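Dramstead launches washroom care course for cleaning staff

Dramstead, the facilities training provider, has opened bookings for a new course in washroom care. The course was developed with the cleaning contractor Kocsis and begins in February. It covers the daily work of cleaning and restocking toilets in offices, schools and public buildings.

Trainees will practise the order of work in a room fitted out for the purpose. Sessions deal with the use of brush and cloth, the cleaning of seats and bowls, the checking of paper holders and the clearing of litter from floors and ledges.
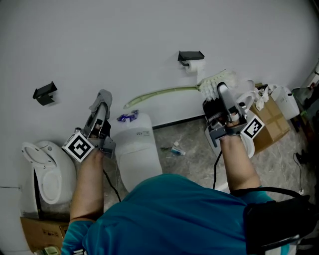
Each group will have no more than seven trainees and will attend for two mornings. A written guide is supplied to all who take part, and a certificate is issued at the end.

"Washroom cleaning is skilled work and is too often taught in passing," said Emese Tóth, head of training at Dramstead. "We wish to give it proper time – and proper standing."

The first intake has 38 places. Employers may reserve on behalf of their staff through the Dramstead office, which is open from 8 am.

Shares: 38 | Comments: 3

Gyula Rácz
Will there be evening sessions? Most of my team work mornings.

Wakana Sugiyama
Good to see paper holders on the list. Ours are always empty by lunch.

Tamás Virág
Is the written guide sold separately?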